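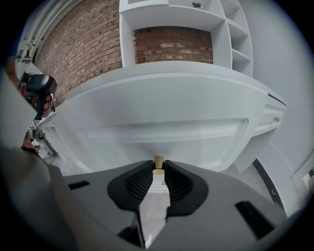
Publications / Grant Reporting

Progress report to the Tiedemann Fund, Aug 18, 2021

Work on the Gurkov monograph continued through the second reporting period. The book covers the architect's housing and school buildings in nine chapters, of which four are in final edit and three are with the author, Joscha Baumgart. The remaining two are in outline.

Drawing reproduction was moved from Ivwood to Cuvine in May. Test sheets from the first printer lost line weight in the section drawings at reduced scale. The new proofs hold the hatching, and the site plans will run as foldouts. 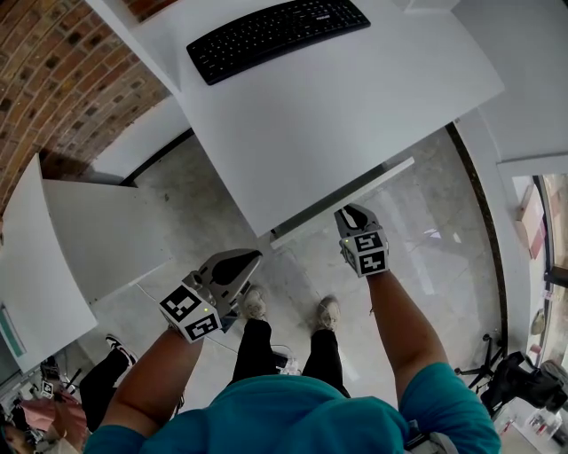
Over 200 drawings have been scanned. Permissions are complete for the housing chapters – the school plans are still under review by the estate, and the fee is not settled. If the estate declines, those plans will be redrawn from the published surveys.

Spending is within the approved budget, except for translation, where a transfer from the travel line is requested. The revised schedule is attached.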